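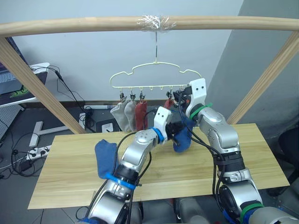 I have been told for years that a proper sock hanger will change my laundry, and I have never believed it. My sister-in-law Zanele Mabuza swears by hers. She says the pairs stay together, nothing goes missing and the whole lot comes off the line ready for the drawer. Well, maybe. Look at the clips on that thin yellow wire one, though. There's a light grey sock next to one that's nearly the same grey but a bit warmer, and I would bet money those two end up rolled together by bedtime. A clip can't tell you what matches. It holds whatever you give it.

My other quarrel is with the time. Each sock has to be picked up, turned the right way and pinched at the top, and the clips always seem to be shut when you want them open. I tried it for most of November with a hanger from Bangera. Two clips snapped in the first week. Over a radiator I can drape six pairs before I've found the first peg.

I'll give it this much: toes down, they do dry without that hard crease across the middle, and it takes up very little rail. Anitha Varghese hangs hers in the bathroom doorway for that very reason. I still think a plain airer does the job, and the one I've got cost me nothing. The hanger is in the cupboard under the stairs if Zanele wants a spare.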